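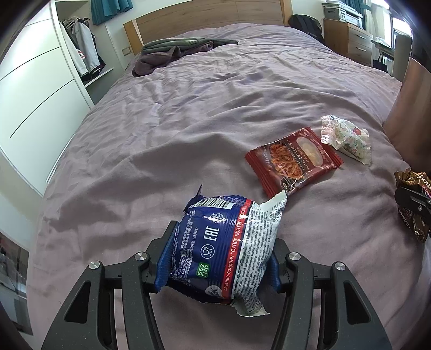

Super-Kontik wrapper, dark blue panel with the barcode.

28 June 2022

Shelf life calculations again. The pantry spreadsheet now has 429 rows and the date column is still a mess. Three formats are mixed together: day first, month first, and month and year only. I converted everything to year-month-day this morning and kept the original text in a second column so the conversions can be checked.

Imported goods are the slow part. A day of 12 or lower can be read as a month, and the sort order goes wrong without any error showing. I flagged 40 rows where both readings gave a plausible date. Those go back in the queue until I have the packet in hand.

Barcodes entered by hand fail the check digit more often than I would like. Most are swapped neighbouring digits. The formula catches the swap unless the two digits differ by five, so I re-read those from the label.

So-yul Yeo sent her list from Vumier, 698 lines, exported with the leading zeros stripped. Asked her to resend with the code column set to text. She says Skavach does the same thing on import and the setting is buried under regional options. Merged total should stay under 3000 rows, so no need to move off the old laptop yet.

Ingredients column left for later. Cyrillic pastes cleanly, but Chinese shows as boxes in the font I have been using. Changed the font.

Rain until four. Colour-coded the tins by year. Next full check in September.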